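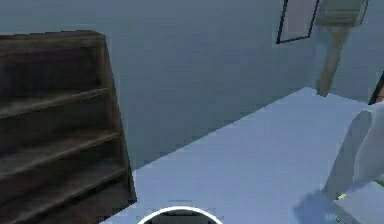 *图：作者自制，仿真截图。转载请注明出处。*

2024年8月16日

家里这台移动机械臂还在组装，底盘架在 Plernaren 共享工坊的工作台上，等一对新的联轴器。硬件动不了，这两周就在电脑上跑仿真，先把导航和相机的部分做完。

仿真用的房子是现成的，有书架、厨房和一小块吃饭的地方，布局和我家不一样，够用了。我给这套代码起名叫 Skedwood，放在自己的服务器上，暂时没有公开，里面还有很多写死的路径。

先说导航。我原来的做法是把地图膨胀一圈，让规划器自己找路。问题出在底盘的外形上。地图里机器人是一个圆，可是机械臂收起来以后仍然会伸出底盘一截，转弯时扫过的范围比圆大。上周的日志里，碰撞大多发生在原地旋转的时候，直行时很少。

改法是把外形换成多边形，旋转之前多查一次扫过的区域。规划慢了一点，单次大约多花14毫秒，可以接受。另外把最高转速降到每秒60度，之前是每秒90度。实机上电机也未必跑得到那么快。

厨房这一段单独调了参数。柜台是斜着过来的，代价地图在柜角附近容易留下锯齿，机器人走到那里会左右摆。我把分辨率调细，再对路径做一次平滑，摆动小了很多。
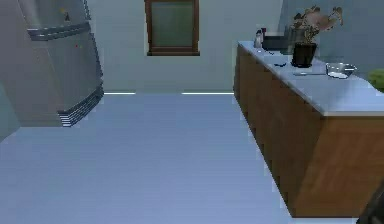 平滑之后有一个副作用，路径会往柜角里切。我给柜角加了一段额外的代价，数值是试出来的，没有什么道理。换一个房间大概要重新试，所以写进了配置文件，没有放在代码里。

接下来是相机标定。机械臂上的标定板用的是黑白方块图案，实机也打算贴同样的一块。仿真里的相机没有畸变，光线也均匀，识别率高得不真实。我在图像上加了噪声和轻微的模糊，结果才像样一些。识别失败时，程序现在会沿用上一次的位姿，连续两次失败就停下来，等我处理。

硬件方面，联轴器是在 Karner 订的，孔径先前量错了，退换一次，九月才能到。电机驱动板用 Van Rooij 的，接线端子比图纸上矮2毫米，外壳的开孔要重新画。旧外壳已经打印出来了，只好拿锉刀修一修，先凑合装上。

线束也打算重做。现在电源线和编码器线捆在一起，关节转到底的时候会绷紧。新的走法是电源线从外侧绕，编码器线穿过中间的孔，两边各留一段余量。接头换成带锁扣的，颜色按关节编号来分，免得每次拆开都要拿万用表去量。

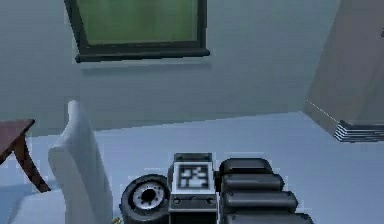
**仿真里调好的参数，能直接用到实机上吗？**

一部分可以。外形多边形和旋转前的检查可以照搬，尺寸按实物改一下就行。速度、加速度和代价的数值都要重新调，实机的地面摩擦和电机响应跟仿真差得比较多。我会先把速度减半，急停按钮拿在手里，再一点一点往上加。

等联轴器到了，先装底盘，只跑直行和旋转，机械臂不上电。外壳的新图纸这几天画完，到时候和接线表一起放上来。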